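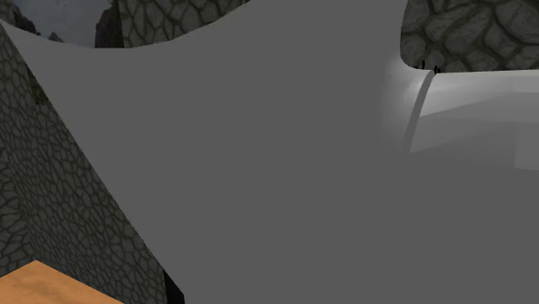
# Teaching the arm by remote: stuff I wish I'd written down in January

I keep a page of tips for the kitchen, one for the sewing room, and now I guess one for the sim bench. Nour Moussa asked me for it after I answered the same three questions for her in one week, so Nour, this one's yours. All of it comes from driving an arm by hand controller in a simulated workspace (ours is called Hinau, the one with the cobblestone walls and the mountains off in the distance) and recording the runs so the arm can learn from them. Most of it works for a real arm on a real bench too.

## Before you record anything

**Park the camera first, then the arm.** I used to do it the other way around and I'd end up with a big grey arm link right up against the view and just the corner of the table peeking out at the bottom. Very pretty shading, no use at all for seeing what your gripper is up to! Swing the whole arm through its reach once, slowly, and watch the view while you do it. If a link gets that close at any point, move the camera back or off to the side and swing it again.

**Warm up your hands.** I do five throwaway runs before I keep one. My first couple are always jerky, and the arm will happily learn jerky.

**Clear the controller cable off your lap.** Mine catches on the arm of the chair. Nadine Semaan clips hers to her sleeve with a clothespin and I've copied her ever since.

## While you're driving

Go slower than feels natural. Then, once you've got the hang of it, speed up a little, because a run that crawls is full of long pauses and the arm will pause in the same spots for no reason you can explain to anybody.

Pick one way of doing the task and stick with it. If you're moving a cup from left to right, come in from the same side every time, at least for the first batch. I mixed overhead grabs and side grabs in my first set and the poor thing dithered halfway between the two. Prapai Limsakul says you can mix them if you have enough runs of each, and she's probably right, but I get bored before I get there.

Don't look at the joint you're moving, look at the spot you're moving toward. It's like cutting a long piece of fabric - eyes ahead of the scissors.

When you fumble, you have two choices:

- **Small fumble:** recover smoothly and keep the run. The arm needs to see what getting out of trouble looks like.
- **Big fumble:** stop, reset, toss it. If you dropped the thing and chased it across the table, that's a big fumble.

I cap mine at 60 seconds a run. Anything longer and I've usually wandered off task or started fidgeting with the wrist.

## How many runs?

I know, everybody wants a number. For a plain pick and place I stopped at 143 keepers, and only because my thumb gave out. Nnamdi Amadi did 300 for his drawer task and thought the last third didn't help him much. Start small, train on what you've got, see where it goes wrong, and then record more of exactly that part. It's a lot like salting soup.

## Cleaning up afterward

Watch your runs back the same day, while you still remember which ones felt off. I play them at double speed with a cup of tea. Things I look for:

- any stretch where the arm blocks the table and you can't tell what's happening on it
- long dead time at the start, before you've moved (trim it)
- the gripper opening and closing twice when once would do
- the arm brushing a wall or the table edge. In simulation you won't hear the crunch, so you have to look for it

Name your files something sensible. Task, date, your initials. I have a whole folder called "good ones" and another called "good ones really" and I couldn't tell you the difference now.

Keep the tossed runs for a bit, in their own folder. I went back for a few of mine when I wanted more examples of recovering from a bad grab, and some weren't as bad as I'd thought.

## Odds and ends

If your controller drifts, set it down on something flat before you recalibrate. A folded dish towel is fine, your knee is not.

Take a break when you start squinting. My afternoon runs are always worse than my morning ones, and it shows up in how the arm moves.

Lama Hourani asked whether you can swap drivers halfway through a batch. You can, but have the second person watch a few of the first one's runs before they start, and put both sets of initials in the folder name.

Next I want to try pouring, so if you've done it, write and tell me how you handle the wrist!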